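The second life of a plain T-shirt

Ebise Bogale buys T-shirts by the bale. They come into the back of Gebru, the resale and repair shop she opened in Footscray with her cousin's help, and every one has to be looked at, folded and put on a shelf before anyone can buy it. Last year the shop handled roughly 4,000 of them.

"People imagine we spend our days finding vintage band shirts," she says. "Mostly it's plain ones. Green, grey, navy, white. They're what people want to wear to work on a Tuesday or in the garden, so they're what we sell."

The sorting table is white, which she insisted on. A dark table hides lint and makes a pale shirt look cleaner than it is. On white, a yellowed collar shows up straight away, and so does the greyish cast a cotton shirt gets when it has been through too many loads with the jeans.

Each shirt goes down with the neck at the top. She checks the neckband first, running a thumb around the inside where it wears thin. Then it's the underarms, then the hem, then the side seams, which on cheaper shirts twist toward the front after a few washes. A twisted shirt will never fold square, no matter how patient you are with it. Gebru sells those from a bin near the door and doesn't bother folding them.

Heathered fabrics are her favourite to sort. The mottled colour forgives a lot, including the slight fading across the shoulders from years on a clothesline in full sun. Solid black is the hardest. It shows every bit of fluff in the building.

Sverre Brekke taught most of the shop's staff to fold. He spent years in menswear in Geelong and came out of retirement in May to do a few mornings. His method is the old retail one. The shirt is laid flat, front down, and smoothed out from the centre toward the sides. The sleeves are pulled out straight. One side is brought in to a line running down from the middle of the shoulder, the sleeve is turned back on itself, and the other side is done to match. Then the hem comes up to the collar, and up again if the shelf is shallow.

"The smoothing is the whole job," Brekke says. "If you've got a shoulder bunched up under there, you'll fold the bunch in, and it will be there when the customer opens it."

He will not use a folding board. Dagim Mekonnen, who works the afternoon shift, will, and keeps one under the counter. It gives a stack of identical rectangles and is quicker for anyone still learning. The argument between them has been going for months and neither has moved.

There is a third way, popular online, where you pinch the shirt at the shoulder and again halfway down, cross one hand over the other and lift. Done well it takes a couple of seconds. Mekonnen can do it and likes to show it off to customers' kids. Brekke concedes that it works on a medium in a firm cotton. Thin jersey tends to slide out of line as it comes up off the table, and a long hem drops to one side.

At home, most of us don't need a shop fold. Bogale files hers upright in a drawer, folded in thirds lengthwise and then in thirds again, so she can see every colour without lifting a pile. She irons nothing. Shirts come off the line while they still have a trace of damp in them, get a hard shake and are flattened by hand on the kitchen table. Soft creases across the chest, she says, fall out within an hour of putting the shirt on.

Her advice on washing is just as short. Turn them inside out, use cold water, and leave the dryer for towels. Hang them from the hem, as pegs at the shoulders leave little peaks in the fabric that take ages to settle.

The shirts that don't pass the table are cut into rags and sold by weight to a bike workshop up the road. The neckbands and hems come off first. Mekonnen has been saving the hems in a bag on the back of the door, and is planning to crochet a bath mat.

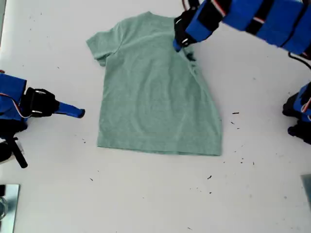 A heathered sage-green T-shirt on a white tabletop, neckline to the top, one shoulder still to be smoothed out.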